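Notebook, appliance bench, continued

Rigoberto still wants to sign off the Condori door this month. I don't see it. The Firken sheet promises a handle strip good for 1,000 pulls before anything needs attention, and our own log stops at 800 with a gap in the middle that Jonas Rainer can't account for. Two hundred missing pulls is a lot to wave through. 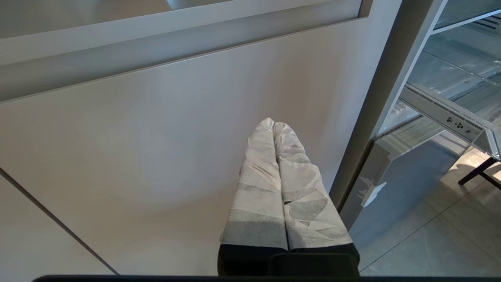
Zasmont, February

Long metal handle strip, recessed, set into the pale gray panel. The stepped profile looks fine on paper. My complaint is the lower lip: it sits in shadow, so grease will collect there and get missed when people wipe down. Neleck says a matte finish "hides prints." Maybe. I want to see that after a week in a real kitchen.

Also not sold on the seam in the panel. Dark line, thin. Ask R. Arboleda what the tolerance was supposed to be, the drawing I have is an old one.

To do: rerun from zero, log every pull. Wipe test with dish soap only. No sign-off till then.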